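Camport lança nova versão do software de sincronização Yen para garras manuais

A equipa de software da Camport publicou em outubro a versão 2 do Yen, o programa que alinha no tempo as imagens e a posição dos dedos de duas garras seguradas à mão. A atualização corrige um defeito conhecido pelos utilizadores: quando uma garra entrava no campo de visão da outra, o estimador de posição usava os pontos dela como se fossem parte fixa da mesa, e a trajetória calculada começava a derivar.

O novo módulo separa primeiro o que pertence às ferramentas e às mãos, e só depois procura pontos de referência no resto da imagem. Segundo as notas da versão, nos 61 registos do conjunto de teste interno, os casos de perda de posição desceram para 5.

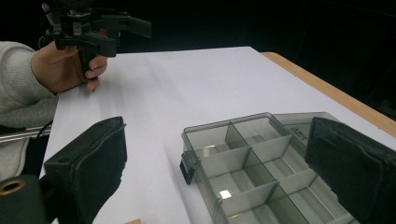
Plástico transparente continua difícil

A segunda mudança diz respeito à perceção. As caixas organizadoras de plástico fumado causam problemas por duas razões: os reflexos dentro dos compartimentos são confundidos com objetos pequenos, e as divisórias aparecem sobrepostas umas às outras. O Yen passa a comparar vários instantes do mesmo registo antes de aceitar uma deteção — um reflexo muda de lugar quando a câmara se move, um objeto pousado fica onde está.

O grupo da Fenton, que usa o programa para treinar políticas de manipulação, confirma a melhoria com blocos de madeira, mas pede ainda um modelo melhor para a tampa. Na versão atual, uma tampa aberta e deitada na mesa é às vezes classificada como um segundo recipiente, e o planeador pode propor pousar lá a peça. 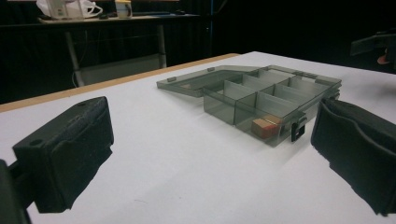
Bloco de madeira num compartimento da caixa organizadora, com a tampa aberta sobre a mesa branca.

A correção para as tampas está prevista para a próxima versão. Os registos feitos com o formato anterior podem ser convertidos com a ferramenta Gurbridge, que é distribuída no mesmo pacote e funciona por linha de comandos. A Camport recomenda guardar uma cópia dos ficheiros originais antes da conversão.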